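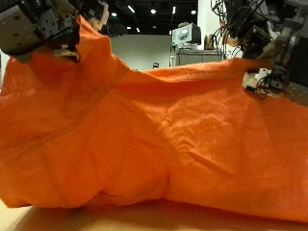
Orange cloth on the table

Lists > Table Tennis > Banstead Open > Thread

Previous Next Index Reply

From: Herman Setiawan
Date: 22 December 2023
Subject: Re: Seeding for the Banstead Open

Dear all,

I have read the message of Crescencio two times and I would like to answer it point by point. I keep the important part of it below, so that people who joined the list recently can follow.

> Crescencio Marín wrote:
> I do not agree that we seed the top eight only by the Verum rating.
> The rating is slow. A player who trained hard all summer still has
> the number from the spring, and a player who did not touch a bat
> since the spring has the same number too. Last year the best match
> of the whole day was played in the second round, and after it the
> final was boring. I prefer that the team captains vote for the
> seeds, like we did in the old hall.
>
> Also, what do we do with new players? Everybody starts at 1000 and
> some of them are much better than 1000. It is not fair for the
> person who meets them first.

First, about the slow rating. I agree with this. I looked at the results file of last season, which has 588 rated matches in it, and most players had a number that fits well with how they played. The problem is with the people who play very few matches. Their number does not move, and then we use it for the draw as if it were fresh.

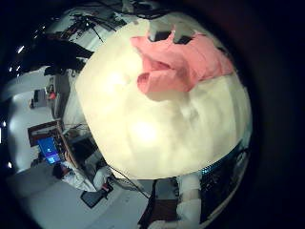
White fabric with a pink cloth over it

I propose a small rule for this. To be seeded, a player must have at least six rated matches between the start of the season and the end of November. If the player has fewer, he or she still enters the draw, but without a seed. In this year's entry list it would change two places in the top eight. One of them is my own, so please believe that I do not propose it for my benefit.

Second, the vote of the captains. I was a captain for the Sutanto team when we still voted, and I remember those evenings. We voted for the players we knew. The teams from the other side of town were always seeded too low, and the girls who came up from the junior group were not seeded at all, even when they beat half of us. I don't want to go back to that. If the captains want to give advice, they can do it for the seeds seven and eight, where the ratings are usually very close.

The match that Crescencio speaks about is the one between the two defenders, 12-10 in the fifth game. I also enjoyed it very much. But neither of them was seeded, and with the six matches rule one of them would be seeded now and they could not meet before the quarterfinal.
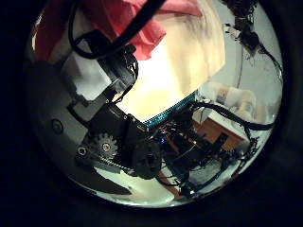
Pinkish-red cloth, black cable

Third, the new players. We have a man in the Prindier team who started at 1000 like everybody and has now 1458. He was never a beginner, he played in a regional league in another country for many years. When such a person enters, I think we can ask a simple question on the entry form: "Did you play in a league before, and in which division?" The referee can then give a starting number. It does not need to be exact.

The draw will have 32 places as before. If we get more entries, the lowest rated play a qualification match in the morning, best of five games. Please do not ask me to put 40 people in it again. Last time we finished when the buses had already stopped, and the semifinals were played by people who were very tired and very hungry.

One more small thing. The third place match was skipped two times. I would like to play it this year, at the same time as the final, on table four.
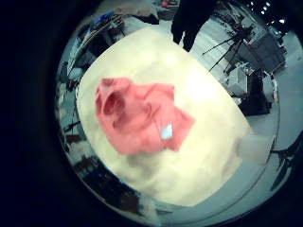
Crescencio Marín told me on the phone that he can live with the six matches rule, but he wants it to be five, as the Prindier team lost one evening in November when the hall was closed. He still thinks that the captains should choose all seeds from five to eight.

Five matches is fine for me. For the seeds five to eight I stay with my opinion, and I would like to hear from the other teams. Please write to the list and not only to me, and please put the name of your team under your message.

With kind regards,
Herman

4 replies | 2 shares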